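Guest slippers return to Kindholm as house reopens its hallway

17 December 2020

Visitors to Kindholm, the shared house and day centre on the hill road, will again be asked to leave their outdoor shoes at the door and change into a pair of house slides.

The arrangement was dropped in February, when the old felt slippers were thrown out after years of wear. Since then people have walked through in socks or kept their boots on, and the floors have suffered for it.

Roswitha Rainer, who runs the house, said the hallway had become hard to keep clean by the autumn. "We had grit right through to the dining room," she said. "The boards were only sanded two years ago and I could already see the tracks."

The house has bought 184 pairs of plain slide sandals in several colours, among them grey and a soft sea green. They were chosen over felt because they can be rinsed under a tap and dried on a rack overnight. The order was placed with Swanepoel, a footwear wholesaler, and came to 1,226 euros with delivery.

Sizes are sorted by colour, so that a visitor who takes the same size each time will soon know which to reach for. Children's sizes were not available in the same style and will follow in a separate order.

The slides will be kept on low raised platforms with wooden tops, with room for boots to drip on a tray by the entrance. Wendelin Auer, a retired joiner who lives in the house, worked out the height with a few of the older residents.

"If it is too low you have to bend right down, and if it is too high you can't just step into them," Mr Auer said. "We tried three heights. The people with bad knees had the last word."

Pairs are to be set out side by side with the toes pointing to the wall, so that a person coming in can step straight into them. Mr Auer said he did not expect that to last beyond the first morning. Single slides that turn up elsewhere in the house can be left in a box at the foot of the stairs.

The hallway is also to have some greenery for the first time. The tall fern that used to stand by the door died over the summer, and several visitors had complained of brushing past it with wet coats. Small cacti in white pots will take its place, on the window ledge and beside the bench – well away from the spot where people stand on one leg to pull off their boots.

Eun-ji Yook, who looks after the plants, said the ledge was cold at night but bright for most of the day. "A cactus can put up with that," she said. "They will get very little water until spring, and I would ask people not to help."

Not everyone is pleased with the change. Reto Kuster, a regular at the lunch table, said he found slides awkward on the stairs and would bring his own closed slippers from home. Ms Rainer said that was perfectly all right, as long as they were not worn outside. Anyone unsteady on their feet is advised to do the same, and a chair with arms will be placed next to the bench.

Tradespeople and delivery drivers will be given shoe covers and need not change. The back entrance to the kitchen is not affected.

The money for the slides and platforms came from the autumn jumble sale, which raised some 1,010 euros, with the rest taken from the household budget. A request for a second boot tray has been put off until the new year.

The slides can be used from the first morning the hallway is open. Visitors who would like a particular size put aside are asked to tell the front desk the day before they come.
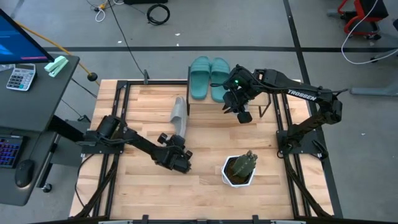
Sea-green slides on a raised wooden platform, with a single grey one and a potted cactus in front.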